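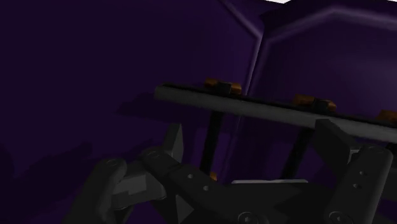

Opened by Kylie Tipoki | Assigned to Danilo Navarro | Project: Maglaya sim benchmark | Status: Resolved | 4 July 2024

Summary

Success rate on the rack task dropped after the lighting change in the simulated room. The policy is the same checkpoint we used for the June numbers. Only the scene file and the renderer settings were supposed to be different.

The wrist view at the top is from the new scene, with the gripper open in front of the bar. Two of the orange-brown blocks sit on the bar and the last one runs out at the right edge. The walls are the dark purple set.

Expected: results close to the June run on the same seeds.
Got: the arm approaches normally, slows down near the rack, then closes early. Sometimes it closes on the left support and sometimes on nothing.

Steps to reproduce

1. Check out the Maglaya main branch and load the rack scene with the purple walls.
2. Load the June checkpoint from the Votemeo store.
3. Run the evaluation script with default seeds, 3000 episodes.
4. Open the failure report and sort by the step where the gripper closes.

With the old gray walls the same steps give the June result. I ran both twice on the same machine.

Comment – Danilo Navarro

Can you attach the contact log for the failed episodes? I want to know if the fingers touch the support before the close command or after it. If it's before, I would look at the collision shapes first. Those were regenerated when Hekik updated the gripper model.

Comment – Kylie Tipoki

Attached. The close command comes first every time. In the episodes I opened, the fingers are not touching anything when the command goes out.

Comment – Danilo Navarro

Then it isn't the collision shapes. The policy thinks it has reached the block. Please run these separately so we don't mix causes:

a) new walls, old light
b) old walls, new light
c) new walls, new light, wrist depth channel set to zero

Comment – Kylie Tipoki

Results from the separate runs:

a) Matches June.
b) A small drop. Most of the failures are the same early close.
c) No early closes at all. The success rate is lower than June, but the arm keeps moving until it is at the bar.

I did not expect (c) to look like that. Taking depth away removes the failure we are chasing, so the depth input must be what sets it off. I can't see why light would change a rendered depth image, though. Depth comes straight from the geometry.

Comment – Meirion Rowlands

It doesn't in this config. Look at the sensor block in the scene file. The noise model is on, and it reads the color image. Dark pixels get more dropout, to imitate a stereo camera in poor light. We added that for the Brelteo comparison and it was meant to stay off in the benchmark scenes.

Dropped pixels are filled with the minimum range. In the new light most of the gripper and the lower wall are nearly black, so a large part of the depth image reads as very close. The policy has learned that very close in the middle of the view means close the hand.

Old walls with new light would give you a mild version, which fits (b). Purple walls with the old light stay above the threshold, which fits (a).

Comment – Kylie Tipoki

Confirmed. I dumped the depth images for 183 failed episodes and all of them have a filled patch between the fingers at the step before the close command. I turned the noise model off, left everything else alone, and ran (c) again with depth back on. It matches June.

Comment – Shiela Sison

Before this gets closed, which number goes in the paper? The methods section says we test under changed lighting with no sensor noise. As written, the noisy run is a different experiment.

Comment – Danilo Navarro

Use the run with the noise model off. I would still keep the noisy run and report it in its own row, with the fill rule spelled out. Filling with minimum range is a poor choice and I'd like to see the same run with maximum range – it may be that the dropout itself does very little harm.

Comment – Shiela Sison

Fine with me. I'll add the row and leave the cells blank until the second run is done.

Resolution

Cause: depth noise model left on in the purple-wall scene file, with dropped pixels filled at minimum range.
Fix: noise model off by default in all benchmark scenes. The evaluation script now prints the sensor settings at the start of each run and stops if they differ from the benchmark list.
Affected results: all runs with the new lighting made before the fix. These have been moved to the old folder and should not be cited.

Follow-up, split into a new ticket: fill rule comparison, minimum against maximum range, same seeds. Assigned to Meirion Rowlands.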